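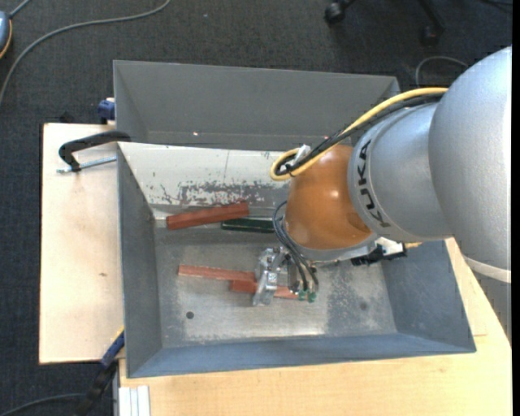

奥特代尔工坊图集：木块、金属箱和夹子

这一页收的是奥特代尔（Otdale）工坊里的常用物件，2025年1月16日整理。都是用了有些年头的东西，样子普通，值钱的不多。文字由 Mizanur Dewan 撰写，尺寸和来历以工坊登记簿为准，登记簿里查不到的就没有写。

金属箱
箱子口大底小，四壁向外斜，小件会自己往中间滑，伸手就能拿到。灰色，箱壁下部有一条横向的锈色痕迹，箱底发花，靠左有一个小洞。
这只箱子是从 Grundmont 的旧库房搬来的，登记簿上的编号是3,362。当时一起搬来的还有两只小的，后来放到楼下装螺丝了。
锈痕去年三月用钢丝刷处理过一次，没有刷到底。暂时不打算上漆，漆皮掉下来会粘在木块上，清理起来比锈还麻烦。

木块
红褐色的和深绿色的放在一起，平时不分箱。颜色只为了好认，红褐色用得多，深绿色用得少。
这批木块由 Barua 木作供货，一次订了1,000块，分几年领用。棱角磨圆或者开裂的挑出来，放到门边的纸盒里，攒够了再退回去换。
新到的木块先在架子上放20天再用。冬天室内干，刚拆封就用容易变形。

夹子
黑色的是C形夹，金属螺杆，夹木板边用的。拧到手感发紧就停，再使劲会在板上压出印子。
蓝色的夹子数量多一些，哪里要固定就用在哪里。用完挂回墙上，不要夹在桌沿过夜。
螺杆每年上2次油，用一点就够，多余的擦掉。油滴到浅色木板上很难去掉，之前有一块板就是这样换下来的。

木板和台面
台面是浅色木料，垫板也是浅色的。垫板比箱子宽，露在外面的一截正好给夹子留出位置。
板面不打蜡，打过蜡夹子容易走位。脏了用半干的布擦，擦完立起来晾，不要平放在暖气上。
垫板的备用件有一块，放在 Kukelden 那排柜子的最下层，和砂纸在一起。

摆放
箱子放在台面上，底下垫板，夹子从边上夹住。先夹一侧，看箱子正不正，再夹另一侧。
木块不码齐，斜着、叠着都可以，压在一起也不用特意分开。收工时连箱带块留在台上，只盖一块布。

清扫
箱底的灰先用软刷往一个角赶，再倒出来。那个小洞附近会积细木屑，用牙签挑一下。
不要用水冲。箱子壁上已经有锈的地方，湿了以后会往下延。

借用说明
木块和夹子可以借出，登记姓名和数量即可，箱子不外借。归还时请先把木屑擦干净，损坏的单独放，不要混回原处。
图集里的文字可以转载，注明奥特代尔工坊。编号有误的，请写在登记簿最后一页。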